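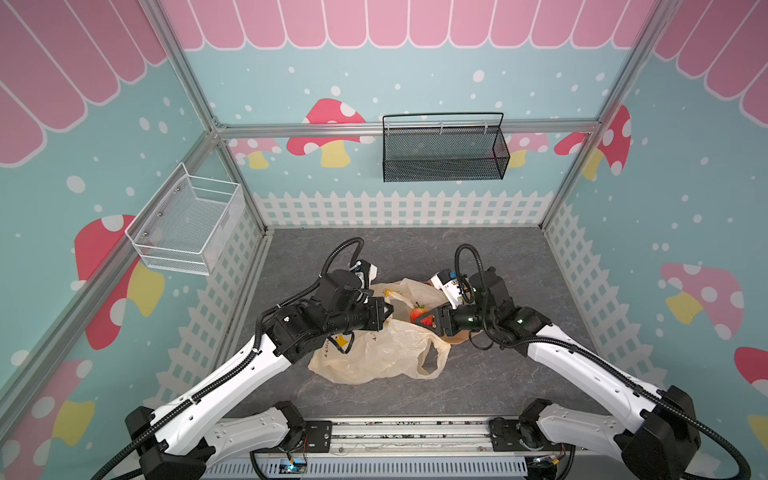
Fig. 1: Printed mushrooms, white spots on red and pink caps, against teal.

Why are cartoon mushrooms always red? My project for the surface pattern module

I started this in June with a completely different plan (it was going to be seaweed) and then my little sister asked me why the mushrooms on her lunchbox weren't brown like the ones in the fridge. I couldn't answer her, so seaweed went in the bin.

What I wanted to find out was how the spotty red toadstool became the standard mushroom for anything cheerful. The real one is fly agaric, and it's poisonous, so it's a funny thing to put on a baby's blanket! In Germany and nearby it has been a good luck sign for a long time and you get it on New Year cards. British picture books picked it up too, usually with a fairy or a gnome sitting on top.

For the practical bit I went through old sample books at Karkach, the wallpaper shop near the station, where they let me sit in the back for two afternoons. I found 25 mushroom designs. Only three had brown caps, and all of those were kitchen papers with onions and carrots mixed in, which made me laugh. So brown seems to mean food and red seems to mean make-believe -- at least in the books I saw. It's one shop, so I wouldn't swear to it.

Then I made my own repeat. The first go was awful. I'd spaced the mushrooms so evenly they looked like buttons, and my tutor, Patricio Sosa, said to tip a few over and let some hide behind others. Much better! I also tried pink caps on a dark green ground, but the pink went muddy on the Skirine cotton we had in the print room, and I ended up back at red like everybody else.

If I did it again I'd start drawing sooner and spend less time reading about gnomes. I'd also like to ask some children to draw a mushroom from memory and see what colour they reach for -- I ran out of time to get the permission forms sorted. My sister drew hers purple, so that's no help at all.

Back to top | Contact the Taheri Student Projects page | Text and patterns © the students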